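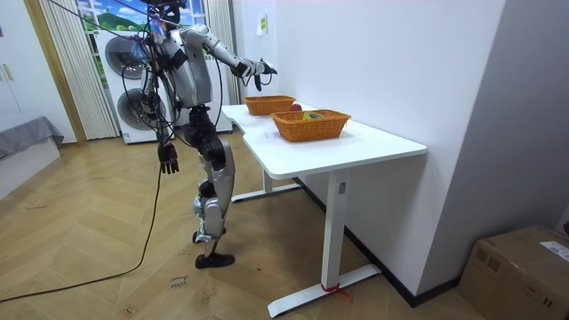 Photograph: Shona Dalgleish / Driltby Facilities Office

WORKROOM AND OFFICE SAFETY INSPECTION
Site: Bradow House, ground floor
Inspector: Grażyna Brzozowska
Accompanied by: Vasilis Georgiou
Period: June

1. Fire exits clear and unlocked
Satisfactory. The rear door sticks slightly at the top hinge and should be eased before winter.

2. Extinguishers in date and on brackets
Action required. The unit by the kitchen has lost its tamper seal. Skimel to replace it at the next service visit.

3. Escape signs lit
Satisfactory. All were tested at 10 a.m. with the mains off.

4. Desks and tables: condition of edges, legs and surfaces
Satisfactory. Tables are to be wiped down at the close of each day. 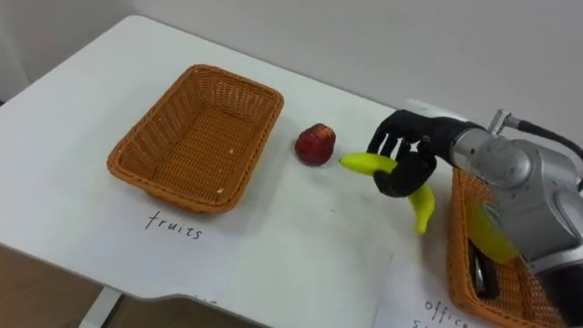

White table with wicker basket and handwritten label, "fruits".

5. Storage heights
Action required. Archive boxes in the corridor cupboard are stacked above the permitted line. A gap of 50 cm must be kept below the ceiling.

6. First aid box contents
Partly satisfactory. Eye wash is out of date. Plasters and dressings are complete.

7. Portable heaters
None found in use. Staff are reminded that private heaters may not be brought in.

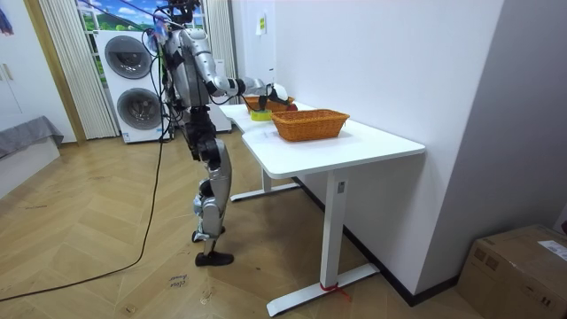 Issue 3

8. Stairs and handrails
Action required. The nosing on the lowest step is loose. Waldemar Michalski has been asked to fix it and to report back in writing.

9. Accident book
Satisfactory. Entries are legible and signed. 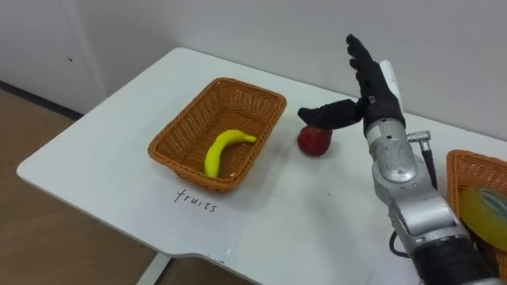
Who should be told if a fault is found between inspections?
The site office, on the same working day, using the yellow defect slip kept beside the accident book.

10. Water temperature at basins
Not tested. The thermometer was away for calibration. Jarosław Śliwiński will take the readings and add them to this sheet.

Signed: G. Brzozowska
Copy to: V. Georgiou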